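Section 4. Preparing the Wall and Setting the First Course

This section covers surface preparation for Ukitz interior tile adhesive. Read it in full before mixing.

1. Remove wallpaper, loose paint and grease. Glossy paint must be sanded dull.

2. Check the wall with a long level. Fill hollows with Stestolport patching compound and let it harden. 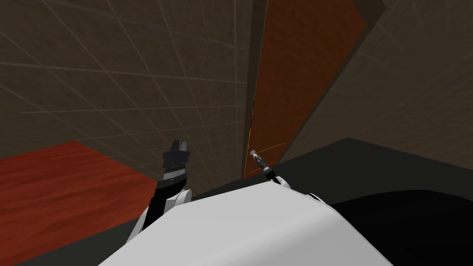 Apply primer in a single thin coat with a short-nap roller. Bare drywall takes a second coat. Keep primer off finished trim – it does not wipe away once cured.

3. Find the lowest point of the floor. Mark one tile height above it, less the expansion gap, and extend a level line along the wall. 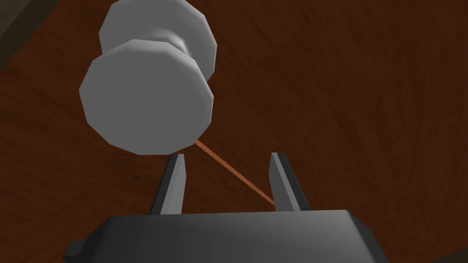 Prepared by Nasr
Technical Writer, Clitodeck
December 28, 2021

4. Screw a straight batten to the wall with its top edge on the line. The first full course rests on it.

Caution: Locate pipes and cables before drilling.

5. Pour clean water into the bucket, add the powder and mix at low speed. Let the mix stand for six minutes, then stir again. Do not add water after this point.
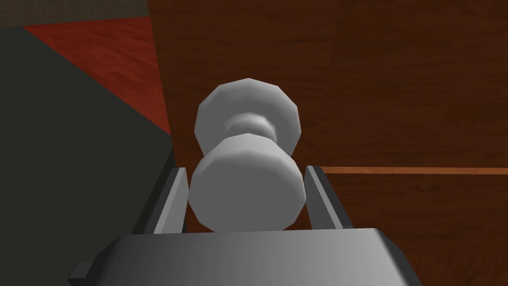
6. Spread adhesive with the notched trowel, ridges running one way. Cover only what can be tiled before a skin forms.

7. Press each tile in with a slight twist. Fit spacers at the corners.

Note: Adhesive batch 1553 is supplied with a revised mixing chart. Use the chart in the bag.
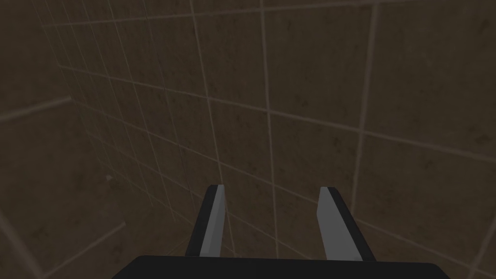 Removing the Batten

Leave the batten in place until the adhesive has set. Back the screws out by hand, fill the holes and cut the bottom course to fit.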